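Ticket 1847 – Laundry transfer task: basket lift halts before carry

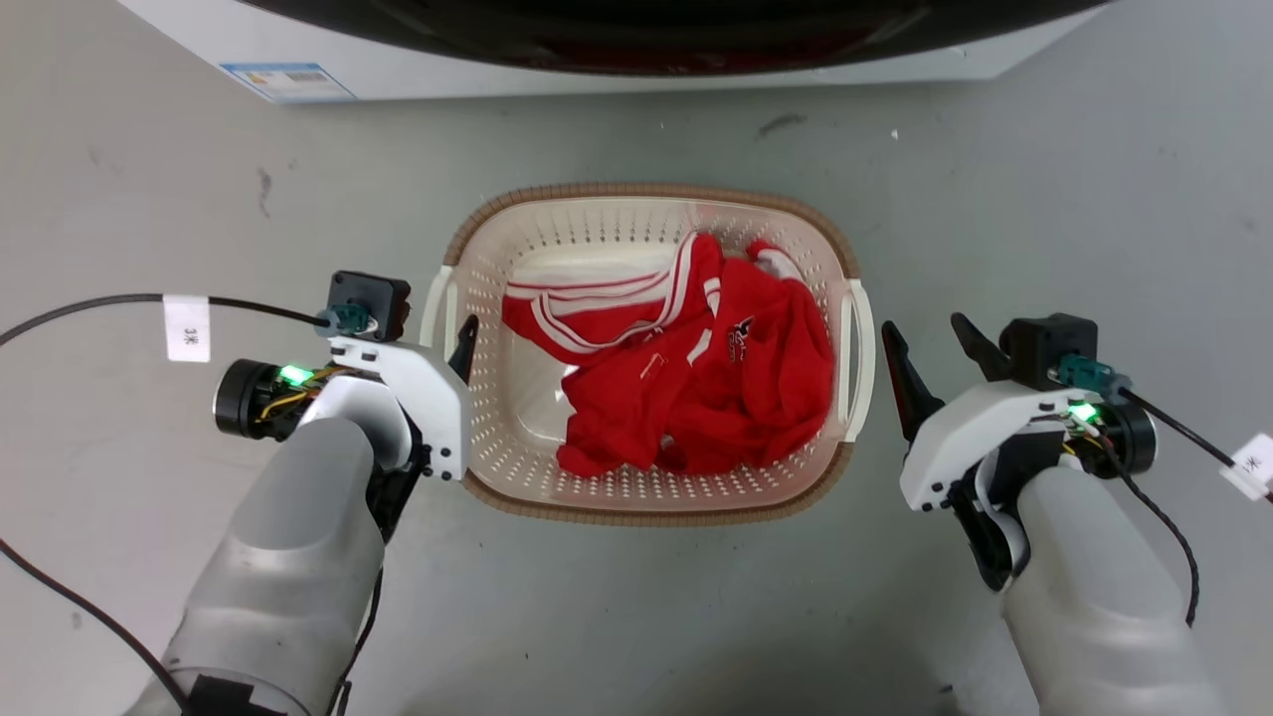 Signe Hellström
Support Engineer, Household Automation, Plivside

Status: Open, pending site test
Site: Tosurcombe
Reported by: Lovisa Dalen, Site Lead
Opened: 22nd August

Reported issue

The site reports that the two-arm unit stops during the basket lift. Both arms move to the handles, the grippers close, and the controller then halts with a load imbalance message. The basket is not raised. The operator must clear the message by hand before another attempt can be made. The site has asked whether the unit can be listed as ready for laundry work without supervision.

Initial findings

The basket has a handle at each short end and a perforated plastic body. The load was a single red garment with white stripes, bunched toward the center and right of the basket. The lift program assumes an even load. It compares the force at each wrist and halts when the difference passes the set limit of 900 grams.

The garment alone should not exceed that limit. Support therefore requested the controller log for all attempts made under the current settings.

Log review

The log holds 28 attempts. In the failed runs, the right gripper reports contact before the left one does. The right arm then begins to take weight while the left is still closing, and the controller reads this as an uneven load. The delay between the two contacts reached 187 milliseconds in the worst run.

Camera connections at both wrists were checked by the site and found to be seated. No fault was recorded on either arm.

Actions taken

1. Lift start changed to wait for confirmed contact at both handles.
2. Imbalance limit left as it was. Raising it would hide the timing fault.
3. Fullonent grip library returned to the previous release for comparison.
4. Site instructed to keep cables clear of the basket before each run.

Response to the site's question

The unit should not be listed for unsupervised laundry work. Lifting and carrying a basket is within its design, subject to the correction above. Taking a loose garment out of the basket and loading it into a washer is a separate task – the present release completes it only with an operator standing by. Sleeves remain a known difficulty, as the planner may grasp one and leave the rest of the garment behind.

Next step

Ms. Dalen will repeat the lift with the same garment and then with the basket empty, and will attach both logs to this ticket. If the halt returns, the case will be passed to the Öberg controls group with the wrist force data.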